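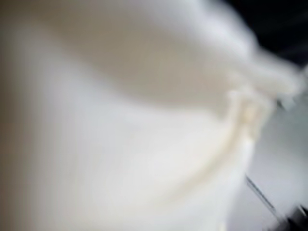 Rizk put out a new record in May and I have played almost nothing else since. It's called Brukis, it's a single piece of music split across 2 sides, and I want to grab people on the sidewalk and make them listen to it. They're a trio (upright bass, drums, and a woman with a table full of tape loops), and if that sounds like homework, I promise it isn't. The opening stretch is all soft pale folds, white going into ivory and then into a beige shadow, with no hard line anywhere to tell you where one player stops and the next one starts. I put it on while doing dishes the first time and ended up standing there with the faucet running.

Then the drums come in! It takes seven minutes, and by that point you've kind of forgotten there's a drummer at all. She starts with a brush on the rim, so quiet I thought it was my neighbor, and before long the whole thing is rolling along like a dance record that somebody left out in the rain. The bass player never rushes. He has this one low figure he keeps coming back to, five notes and a slide, and each time it lands a tiny bit later than you want it to.

Side B is the one I keep flipping back to, though. The loops get rougher, there's a voice buried in there saying something I still can't make out (my sister swears it's a bus announcement), and about halfway through everything drops away except the bass. I got goosebumps on the bus. I got them again at my desk.

So of course when I saw they were playing Murkstead I bought a ticket before checking whether I could get there. It's a 70 mile drive and my car makes a noise now, but I went, and I'm so glad I did. The room holds 100 people and it was close to full, lots of folks sitting on the floor up front with their coats under them. Paweena Khamphan opened with a solo vibraphone set that I knew nothing about going in. She let every chord ring until it was completely gone before playing the next one, and then in her last tune she went double time and grinned at us the whole way through. I bought her tape on the spot.

Rizk played the entire record and then kept going. The new stuff is faster, with more groove, and the tape loops were picking up bits of the drums and throwing them back half a beat off. The guy next to me was laughing out loud, the good kind. If the next album sounds like those last two tunes, I'm going to be unbearable.

The LP is on Prurnatex, and the folks at the merch table said they still had copies of the first pressing. Play it loud, start with side A, and please write and tell me what you think that voice is saying.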